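Berkamer Sit-Stand Desk Frame with Top
Item no. 3470
Sold by Clirkport Office Supply

In stock at our Hodberg warehouse
Ships in two cartons

Height-adjustable desk for home offices and shared workrooms. The frame is powder-coated steel with a motor in each leg. The top comes pre-drilled, so the only tool you need is the hex key in the hardware bag. Two people should turn the desk upright after assembly.

Specifications
Load limit: 200 lb, evenly spread
Memory heights: 3
Top finish: white, oak or dark gray
Cord length: 6 ft
Warranty: 5 years on frame, 2 years on motors and handset

Assembly notes
Attach the feet before the crossbar. Leave all bolts finger-tight until the top is on, then tighten them in the order shown on page 4 of the manual. If the handset shows E2, hold the down button until the desk reaches its lowest point and lets go.

Returns
Unused desks can be returned in the original cartons within 30 days. Tops that have been drilled or cut can't be returned. Holovko Freight handles pickup for large items.

Page updated 2020-07-29

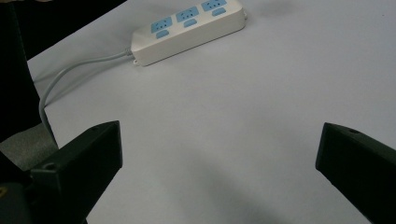
Cable trays for the Berkamer desk are sold separately and fit all three finishes. Each tray screws to the underside of the top and moves up and down with it. A power strip can sit on the desktop, like the white one with the light blue outlet panels, or go in the tray if you want the surface clear. Check the length of your strip against the tray before ordering. Leave enough slack in every cord for the desk to reach full height.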